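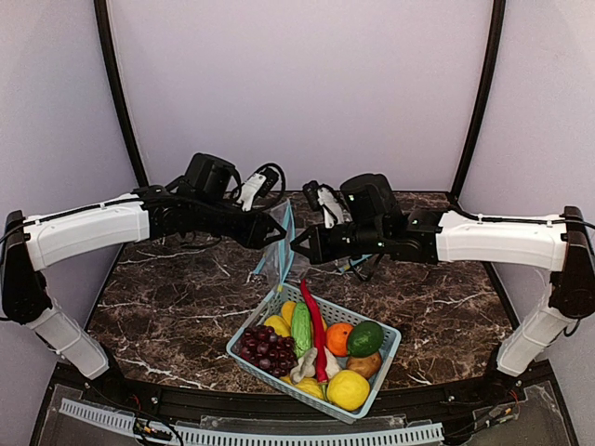 A clear bag with light blue trim beside a light blue basket of toy produce on a dark brown marble tabletop.

Search this site Enter keywords Go

Kollanow Answers the Grocery Question, in Miniature

PRELLADBRIDGE, March - Kollanow, the small toy maker best known for a wooden cheese that squeaks, today announced Market Basket, a play set for children who would like to do the shopping without paying for it.

Each set pairs a latticed basket with a clear bag and enough pretend produce to start an argument over who gets the purple grapes. Children pack the bag, empty it, and pack it again - a routine their parents will recognize, minus the parking.

The set was tried out in 48 homes before release. Families reported that the grapes traveled well and were found in shoes, bathtubs and, in one case, a mailbox. Kollanow considers this good distribution.

Market Basket goes on sale this month at 40 shops, including every Hundberg store, with Björklund handling mail orders. It is meant for ages three and up. Replacement fruit will be sold separately, in packs of 5, to households that have stopped looking under the couch.

Shops wishing to stock the set may write to the Kollanow sales office in Prelladbridge, which is open until 4 p.m. and later if the phone rings.

461 shares 5 comments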